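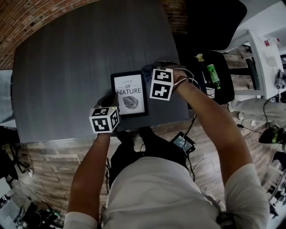 Is the Fostach adhesive hanging kit strong enough for a framed print on painted drywall? For a light frame on a smooth, fully cured wall, yes, but it is a poor match for textured paint or any frame with a narrow back rail.

I bought the Fostach kit in April to rehang the prints in a rental apartment where the lease allows no nails. The kit contains interlocking strips in two widths, a folding spirit level, a packet of alcohol wipes, and a printed template for spacing. It replaces a Zellari set I had used in the same hallway for two years. Both are sold for the same job and cost nearly the same, so most of what follows is a comparison.

Strips

Each strip is a foam-backed tape with a plastic interlock face. One half goes on the frame, the other on the wall, and the two snap together under pressure. The foam is thicker than the Zellari foam. That helps on a wall with a slight bow and hurts on a frame that is supposed to sit flush. With both halves engaged, the frame stands off the wall by the thickness of a pencil. On a slim frame the gap is visible from the side, and a side light makes it more obvious.

The narrow strips fit most back rails. The wide ones do not fit any frame I own without overlapping the backing board, and overlap is a problem: if the tape bonds to the backing as well as the rail, the backing can't be slid out to change the print. The instructions skip this. Trim the wide strips lengthwise with scissors before peeling the liner. The interlock still works after trimming, with some loss of holding area.

Weight

I weighed each piece on a kitchen scale before hanging. The heaviest was 1,242 grams, a glazed frame with a deep wooden molding. The lightest was 307 grams, with an acrylic front. I used four narrow strips on the heavy one and two on the light one, following the chart on the inside of the box.

The light frame has not moved. The heavy one held for 12 days and then crept down on the left side until it was visibly off level. It did not fall. When I took it down, the wall half on the left had peeled at its top edge. I cleaned the wall again, waited overnight, and used six strips. It has stayed level since. I would treat the chart as a minimum for glazed frames and add a pair.

Surface

Results depend on the wall far more than on the strip. I tested three surfaces:

Eggshell latex, painted more than a year ago: good bond, clean removal.
Flat latex in the bedroom, same age: acceptable bond, but one strip took a patch of paint with it the size of a thumbnail.
Light orange-peel texture in the entry: poor bond. The foam touches only the high points, and both test strips could be pulled off with two fingers.

The wipes in the packet are small and dry out quickly once opened. A bottle of rubbing alcohol and a paper towel does a better job. Household cleaner leaves a film and should be kept away from the area.

Level and template

The folding level is the weakest part of the kit. I checked it against a Gill torpedo level on a window sill, then turned it end for end and checked it again. The bubble moved by half a division. Over the width of a small frame that is tolerable. Over a row of frames the error adds up, and I went back to the Gill.

The template is better than expected. It is a paper sheet with a printed centerline and marks for strip placement on common frame sizes. Tape it to the wall, mark through it in pencil, and take it down. The marks assume the frame hangs in portrait orientation. For landscape, turn the sheet and ignore the printed numbers, which will be wrong.

Removal

The pull tab must be drawn straight down, parallel to the wall, and slowly. Pulled outward, it snaps, and the foam has to be cut away with dental floss. I broke one tab out of carelessness. Zellari tabs are longer and easier to grip, and I never broke one. If you move frames often, that difference matters more than anything else in this review.

Diane Fortin, who manages the building, asked to see the removed area before agreeing to strips elsewhere. She accepted the eggshell wall and declined the flat one.

Storage and refills

Leftover strips should be kept flat and away from heat. A spare set left on top of a radiator cover picked up a curl and would not lie down again. Refills are sold separately, narrow strips only. I order from Sadbridge and have not seen them in a store.

Rating

Strips: four out of five on smooth eggshell, one on texture.
Level: two out of five.
Template: four out of five.
Overall: three and a half. I would buy the refills — I would not buy the full kit a second time.

Oriana Tapia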